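亚克力展示柜靠墙放，小零件到底怎么摆才好看？ 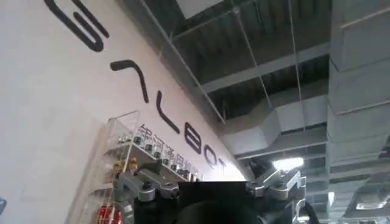 白墙黑字，透明柜子，上层一排银灰色小件

楼主 psarras_95
各位好，潜水两年第一次发帖，话多请包涵。我们工作室想在门口白墙前放个展示柜，看中了照片里这种透明的，墙的白色能透过来，显得很轻。上层那排小件挨得紧紧的，我觉得特别精神！可合伙人 Hiu-tung Tsai 嫌挤，说要隔开放。大家怎么看？

2楼 Parker慢慢来
我站楼主。小东西散着放就显得零碎，排成一溜才有气势。下面黄的、红的点缀一下，颜色也活了。

3楼 Grustcombe
不太同意楼上。排那么密，客人想细看其中一个，眼睛都不知道往哪儿落。再说墙上那行小一点的汉字都被架子挡住一部分了，多可惜呀，柜子往下挪一挪不好吗？

4楼 Parker慢慢来
挡一点点嘛，大字“GALBOT”还是很醒目的，远远就能看见。不过你说挪柜子，我倒也不反对，哈哈。

5楼 Plomitetti
插一句打理的事。我家亚克力柜用了好几年，最怕干布硬擦，会起细纹。先掸灰，再用微湿的软布顺一个方向慢慢抹，别用酒精。我家一层摆20个小模型，6月搬家时全拿出来重摆，累归累，摆完泡杯茶看着，心里真舒坦。

楼主 psarras_95
谢谢大家，暖心！那我先量墙上字的高度，柜子放低些，上层照旧排紧，下层给Tsai留空隙，两个人都不委屈。

6楼 Grustcombe
我还是觉得上层也该松一松，你摆好了记得上图。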